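2025-01-19 摆盘子的一天

今天的日记要写得长一点，因为一整天都在跟盘子打交道，脑子里装满了圆形。
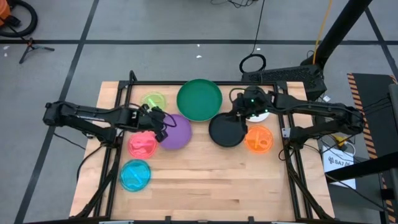

一、大盘子

绿色的那只最大，放在桌子靠里的地方，中间偏上。我一直偏心它。说起来它还是从 Stosteck 那家杂货铺搬回来的，店开在坡上，门口的台阶一高一低，每次去都要绊一下。那天原本只打算买洗碗布，进门看见它斜靠在货架上，绿得那么踏实，像一片刚浇过水的菜地，我就走不动了。抱着它下坡的时候一路都在想，家里哪里有这么大的柜子呀！后来果然没有，它在冰箱顶上住了好一阵子，上面压着过期的报纸和一包没拆的蜡烛。

紫色的圆盘子在它左边靠下一点。紫色我年轻时是不喜欢的，觉得老气，妈妈有一件紫毛衣，我小时候总求她不要穿去开家长会。现在自己到了她那个年纪，倒觉得紫色很耐看，放什么都压得住，放几块切好的梨，梨都显得更白。妈妈要是知道了，一定要笑我半天。那件毛衣后来拆了，毛线织成了两只茶壶套，有一只现在还在我厨房的抽屉里，边上脱了线，我舍不得扔，也一直没有补。

黑盘子在绿盘子的右边，旁边挨着一只小白盘。黑的和白的这么放在一起，我看着就想起围棋，想起外公。外公下棋慢得要命，一步棋能想到茶凉，别人催他，他就说，急什么，棋盘又不会跑。他吃饭倒是很快，最后总是用馒头把盘底擦一遍，擦得干干净净，再举起来给我们看。白盘子小，夜里嘴馋的时候拿它最合适，装两块饼干，刚好显得自己很有节制（第二趟再去装，就不必告诉别人了）。

二、小圆皿

带颜色的培养皿有四只，青柠绿、粉红、青蓝、橙色，都是透光的那种。透过盖子看进去，里面隐隐约约有一圈什么，淡淡的，像杯子在桌上留下的水印。我很喜欢这种看不太清楚的样子，小时候吃果冻也是这样，先对着灯看半天，看够了才肯撕开，等到要吃的时候，弟弟早就把他那份吃完了，正盯着我的。

青柠绿的放在左上，靠着桌子里边。粉红的在左边，它的下面就是青蓝的，两只上下挨着，像两个放学不肯回家的小姑娘。橙色的一个在右边，离它们远远的。我看着觉得它有点孤单，可是又觉得它这样也挺好，橙色本来就热闹，离得远一些，照样一眼就看得见。家里的小辈里也有这样一个，吃年夜饭总坐在桌角，声音却最大，谁说一句话他都要接上。

写到颜色，想起以前 Wanpen Prasertsri 跟我合住的时候，她用颜色来分碗碟，甜的用粉红，酸的用绿，辣的一定要用橙色。我老是记错，有一回把辣椒酱盛在粉红的小碟子里，她以为是草莓酱，一大勺抹在面包上，咬下去眼泪就出来了，一边哭一边笑，还把那片面包吃完了！那时候厨房小得两个人要侧着身子走，冬天窗上全是雾气，她在上面画盘子，画一排，再在每只盘子里画上想吃的东西。我画得不好，她就替我画，画的鱼都有眼睫毛。现在她在 Dultton 住，很久没有见面了，信倒还是写的，字仍旧是圆滚滚的。晚上我给她写了一封，说今天看见粉红的，第一个想到的就是她那片面包。

三、桌子

桌子是浅色的木头，一条一条拼起来的。我对木头桌面一向没有抵抗力，看见了总想用手掌去抹一抹。桌上的东西都在靠里的那一半，靠外的这一半空着，露着光光的木头。我起初觉得偏，怎么全往里面去了，后来越看越舒服。吃饭的桌子也该这样留一块地方，放胳膊，放书，放一封还没有读完的信。家里那张桌子从来没有空过，左边是药瓶和剪刀，右边是水果和没交的单子，吃饭前要像推雪一样往两边推一推，推出一块来放碗。

所以下午回到家，我一鼓作气，把自己的桌子也收拾了。本来只想收那一角，收着收着就停不下来。先把旧信封挑出来，挑到一张 Flindley 的小票，买了一块桌布，700。我对着这个数字想了很久，桌布倒是想起来了，蓝格子的，洗了一次就缩得盖不住桌角，现在垫在鞋柜里。又翻出一本 Maldonado 的旧目录，里面全是汤碗和深盘，第162页折了一个角，折角的那页上是一只鱼形的盘子，尾巴翘得老高。我完全不记得自己什么时候想要过一只鱼形的盘子，不过看着看着，又有一点想要了。赶紧合上，塞到书架最下面一层去。

收完以后，我学着把东西都往里放，外面空出半张桌子来。茶壶放里面，糖罐放里面，药瓶还是要放在看得见的地方，不然我一定忘记吃。抹布擦了两遍，第一遍擦下来的颜色我就不写了，写下来自己难为情。擦完坐下来，两只胳膊平平地放在桌上，竟然有一点不习惯，好像坐在别人家里做客。

四、晚上

晚饭吃得简单，煮了一锅白菜豆腐，加了一点虾皮，又把中午剩的饼热了热。我特意把那只绿的大盘子从冰箱顶上请下来，里里外外洗干净，只放了两张饼。饼在盘子中间显得很小，可是看着真高兴。盘子大了，人也坐得端正些，筷子都放得比平时整齐。

吃到一半，弟弟打电话来，问我今天做了什么。我说看盘子、摆盘子、洗盘子。他说这有什么好看的，我就一只一只讲给他听，讲到黑盘子和白盘子的时候，他也说起外公来，说外公有一回下棋输了，气得把棋子收进了饭盒里，第二天带出去当午饭，打开来全是棋子。这件事我从来没有听过！我们俩在电话里笑得说不出话，饼都凉了。他又说那天外公是饿着肚子回来的，外婆问他午饭怎么样，他说，硬了一点。

挂了电话，我在纸上照着颜色画了几个圆，绿的大，白的小，紫的画得歪了，有点像茄子。彩色铅笔里找不到青蓝，只好先用浅蓝涂一层，再用绿轻轻盖一层，倒也还像。橙色的铅笔只剩下短短一截，捏在手里要很小心，涂到后来指甲都刮到纸了。这张纸我夹在日记本里，等四月天暖和了，窗子能整天开着，我想照着它买几只新的小碟子，不买多，再买多真的没有地方放了。弟弟说他要来帮我看着，不许我再抱大的回来。

茶壶套也拿出来了，放在空出来的那半边桌上。明天把脱线的地方补起来，紫色的线在针线盒的下层，应该还有小半团。

补记一句：熄灯以前又去厨房看了一眼，绿盘子晾在水池边上，底下滴了一小摊水。我擦干了，没有放回冰箱顶上，就让它在桌子里边待着。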